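Self-drive or fly-in for a first safari? Baggage and road questions

Forum: East and Southern Africa Trip Planning
Thread status: open

epietrzak
We're two adults planning a first safari in February, split between two camps. The second one, Ollia, can be reached by a charter hop or by road from the first. The operator (Narkarer) quotes the road transfer at six hours. The flight is 50 minutes with one intermediate stop. I have three questions.
1. Is the soft bag rule enforced on the small aircraft?
2. Is six hours realistic with a stop for lunch?
3. Does a 100-500 mm lens plus two bodies count toward the weight allowance?
Eugeniusz

iwona_z
1. Yes. The hold on a Caravan is a belly pod with low doors. A hard case with a frame may not go in even if it is under the weight limit. Wheels are usually the problem.
2. No. Allow eight.
3. In my experience everything goes on the scale, including what is around your neck. Ask the operator what an extra freight seat costs. It can be less than you expect if booked with the original ticket.

felicja.p
Disagree on point 2. I did that transfer with Narkarer in the dry season and it took six hours and ten minutes, lunch included. The last section is graded murram and was in good shape. Eight hours is a wet season number.

iwona_z
I did it in the dry season as well. We had one puncture and a slow queue at the weighbridge. You can't plan on the best case when the park gate closes at 6 p.m. If you miss the gate you sleep outside the park and pay for a camp night you don't use.

felicja.p
Then leave at 7 instead of 10. The departure time matters more than the estimate. I would still pick the road for a first trip. You see the escarpment, and there is no weight limit on the lens.

Shenoy_Overland
Some numbers from my own log. Total for my last loop was 1181 km over nine days, self-drive, 4x4 with a roof tent. Average moving speed on murram was 38 km/h, on tar 71 km/h. Tire pressure was 1.8 bar on corrugations and 2.4 on tar. Apply those averages to the actual distance of each surface and you will get a better figure than any operator gives you. Operators quote from lodge gate to lodge gate with no stops.
One more point for camera people. Dust gets in around the rear door seal on most rental vehicles. Keep the bodies in a dry bag on the back seat.

epietrzak
Thanks. Using those averages I get 6 h 40 min without stops, so Iwona is closer. What about altitude? The first camp is at around 2000 meters and my wife had headaches on a previous trip at a similar height.

weronika.s
Not a doctor, but that height is generally mild for most people. Drink more water than you think you need and skip the sundowner on the first evening. Nights are cold up there, so pack a fleece and a hat for the early drives. If she has a history, she should ask a travel clinic before you book.
For the headache and for the road I carry ginger. I make my own candied ginger at home before each trip, small pieces, dried and packed in a flat tin.

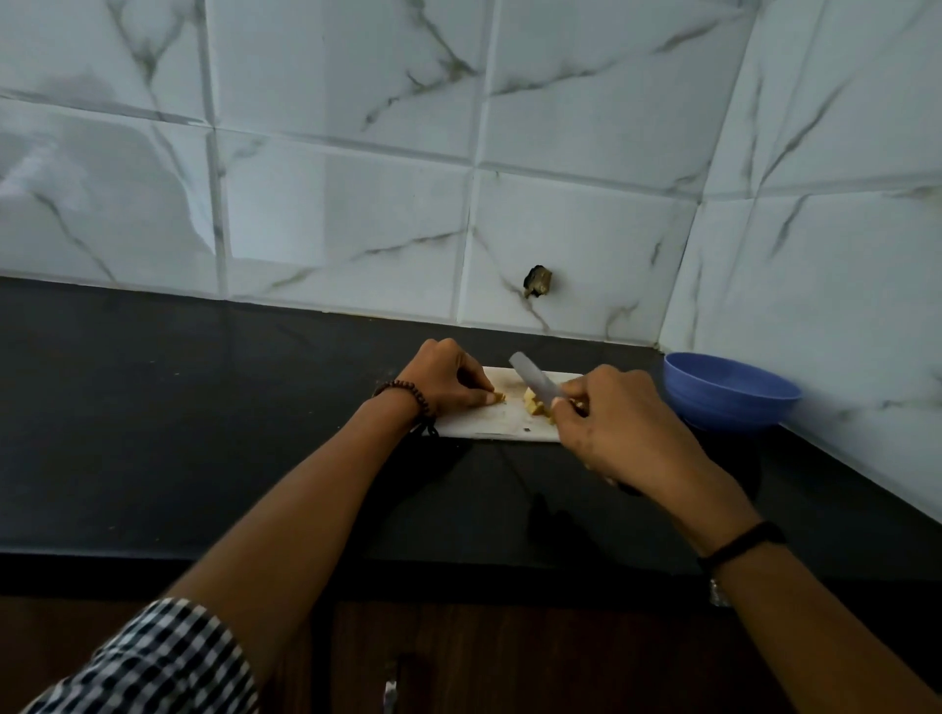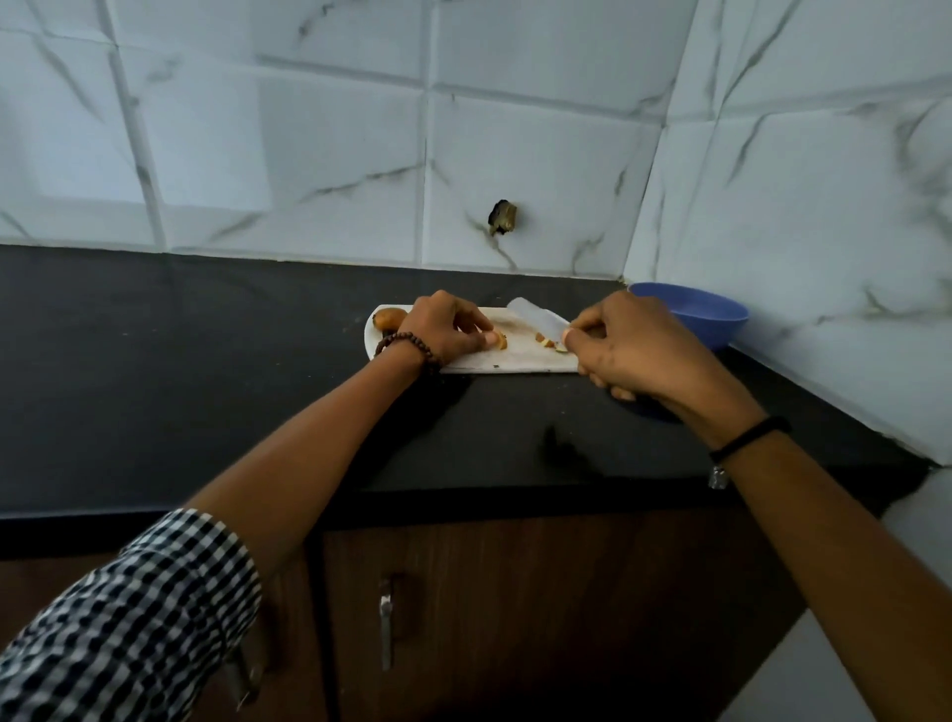
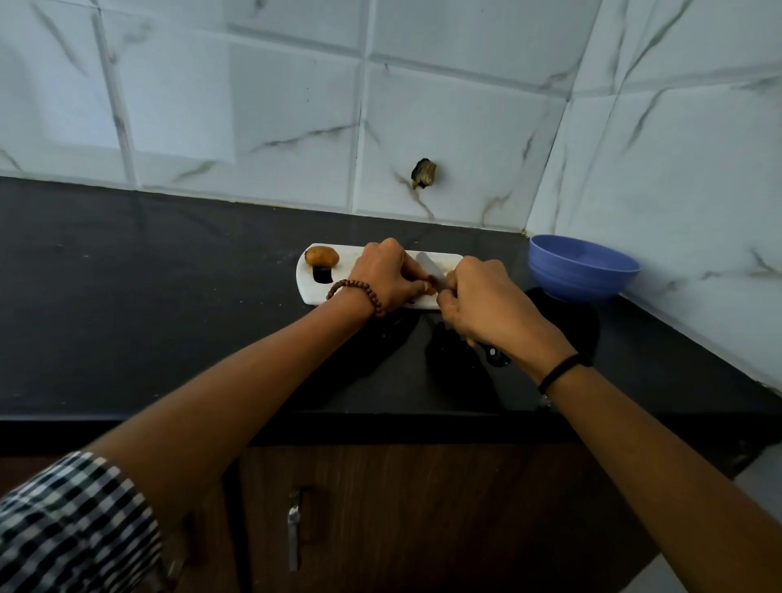 Packing list, revised after the comments above (epietrzak)

1. Duffel, no frame, no wheels.
2. Lens and both bodies in one padded insert that fits the duffel or the seat.
3. Dry bag for the insert on road days.
4. Fleece and hat.
5. Ginger, tin.
6. Printed copy of the transfer voucher and park receipt.

Shenoy_Overland
Add a headlamp with a red mode. Also a 12 V charger with two ports. Camp generators are often off between 10 p.m. and 5 a.m.

felicja.p
Item 3 is overkill in a closed transfer vehicle. It makes sense for self-drive only.

iwona_z
Dust gets into closed vehicles too. Keep item 3.

szczepanska_f
Has anyone compared Visero for the charter leg? They list the same route with a later departure, which would allow a full morning drive at the first camp. The baggage page doesn't say whether camera gear is weighed separately.

iwona_z
Not flown with them. Email and get the answer in writing, then carry the email to the airstrip.

epietrzak
I've written to them and asked about the freight seat as well. Current plan is road out, flight back. I'll post the reply when I have it.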